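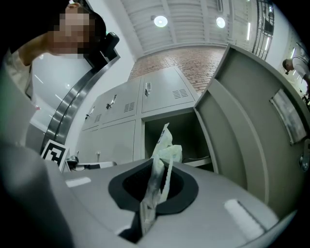
Kevin Coughlan wrote, after he had tried the first version, that the grip itself was fine for him but the README did not say which files he needed, in which order to build, and what the recordings were good for. He was right, and the text was written again from the start. If something is still unclear, please open an issue.

Pindon

Pindon is a hand-held gripper with a camera, made in the shared workshop at Landdale. A person holds it, does a small task with it, and the camera sees what the gripper sees. The repository contains the parts for printing, the small program for recording, and the recordings we have made until now. The same gripping head will later go on an arm, which is a different project (Tejada) and lives in its own repository.

Current release: 16 July 2018.

What is in the repository

body/ contains the gray housing as STL and STEP. Please use the STEP files if you want to change something. The STL files are exported from them and will be overwritten.
cup/ contains the mold for the black soft part in the middle, and a drawing of the ring which holds it.
mount/ is for the camera mount. There are versions for a narrow and for a wide lens. All recordings here were made with the wide one.
priltier/ is the recording program.
recordings/ contains the data, one folder for each recording.
notes/ is my workshop diary. It is partly in German and I do not promise that it is useful.

Building the gripper

Print the housing halves with the outer side up. On our printer this needs 11 hours for the pair. Remove the supports from the inside channel with care, for the cable must later go through it without being scratched. I broke one housing at this point by using a screwdriver as a lever.

Cast the soft part before you glue anything. The mold must be completely clean, also in the groove for the rim. When the cast comes out with small bubbles on the outside it can still be used, but bubbles in the rim will become tears after some days. The soft part is pushed into the ring from behind and should not turn when you try to rotate it with two fingers.

The camera mount has slots, so you can shift it a few millimeters. Set it so that the soft part is in the lower half of the picture and the space before it is free. Tighten the screws, then check again, as the mount likes to move while you tighten. In the older recordings the camera sits a little too low, see "Known problems".

The whole grip should not be heavier than you can hold with a stretched arm for some minutes. Ours became too heavy once, when I added a second battery. It was removed again.

The tasks

Most of the recordings are made at the metal lockers in the workshop. Lockers are good for this purpose: the doors open to the side, the inside is dark, and there is not much room for the hand. The objects are light things, above all thin plastic bags, because they are what the soft part was designed for. A stiff box is easy for nearly every gripper. A crumpled bag has a different form each time, and it can hide a part of the picture when it stands up in front of the lens.

Every recording has a short label. The labels are:

take: the object is gripped and lifted.
put: the object is released inside something.
move: take and put in one recording.
reach: the gripper approaches, but does not grip.
other: everything which does not fit. Please read the comment in the folder.

The label says what the person intended. It does not say if it went well. For this there is a second field, "result", with the values yes, no and unclear. I filled in "unclear" more often than I would like, mostly for tasks in the dark lower compartments.

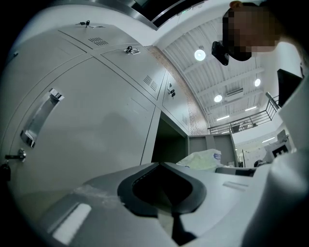
Kerstin Görtz asked under the last release if one could not leave out the reach recordings, as nothing is gripped in them and they take space on the disk. I thought about it for some time. They stay in, but they are now in a separate archive, so that you can download the rest without them. In my own tests the reach recordings helped the model to come near a locker without touching the door - this is only my impression, I have not measured it properly.

The data in short

Number of recordings: 543
People who held the gripper: 2
Place: one workshop, with ceiling light and partly daylight
Camera: one, wide lens, fixed on the gripper
Sound: removed
Faces: pixelated in all files
Format: one video file, one text file with times, one text file with labels
Training and test part: divided by recording session, never inside a session

The recordings were made from February on, with breaks. Between the sessions the workshop was used normally, so furniture and other things do not always stay in the same position. If your method needs a fixed background, this data is not for you.

Using the recording program

Priltier runs on a normal laptop. Connect the camera first and start the program after that. The other way around also works sometimes, but then the times in the text file can be wrong by one picture.

Start a recording with the space bar and stop it with the same key. The program then asks for the label and the result. You can leave both empty and fill them in later, but I advise against it. After a long session one does not remember any more which bag was which.

Before you start with a new session, hold the gripper for a few seconds in front of a printed black and white marker. The program uses this to check that the camera mount has not moved. If it shows a warning, loosen the mount and set it again. Please do not click the warning away (I did it, and the session had to be thrown out).

Known problems

The corners of the wide picture are black. This comes from the lens and is no error in the file. Straight things near the border, for example locker doors, look bent. A calibration file for the lens is included, and it is good in the middle and less good at the outside.

In over 40 of the older recordings the camera sits too low, and the housing covers more of the picture than it should. They are marked with "low" in the label file. I left them in the training part and took them out of the test part.

Bright ceiling lamps can disturb the exposure when the gripper points upwards. For one or two seconds the lockers then become too dark. I have found no good solution with this camera.

Clear plastic is difficult. With thin transparent bags it is often not possible to say from the video where the bag ends. If two people give a different label for such a recording, it becomes "unclear".

What the data should not be used for

It should not be used to recognize persons, and we will not give out files without the pixelation. It is also not suited for heavy or sharp objects, for the soft part was never tested with them. A model which was trained only with these recordings knows one workshop and very few hands. Please expect that it will have trouble in your room.

Contributing

Changes to the parts are welcome, best together with the STEP file and a sentence about what you printed and on which machine. For recordings it is a bit more complicated: please write first, so that we can agree about the labels and the lens. Every person who is visible must have agreed before the recording, also people who only pass by in the back.

Contact is over the issue page. I read it in the evening, and answers can take some days when the printer is broken again.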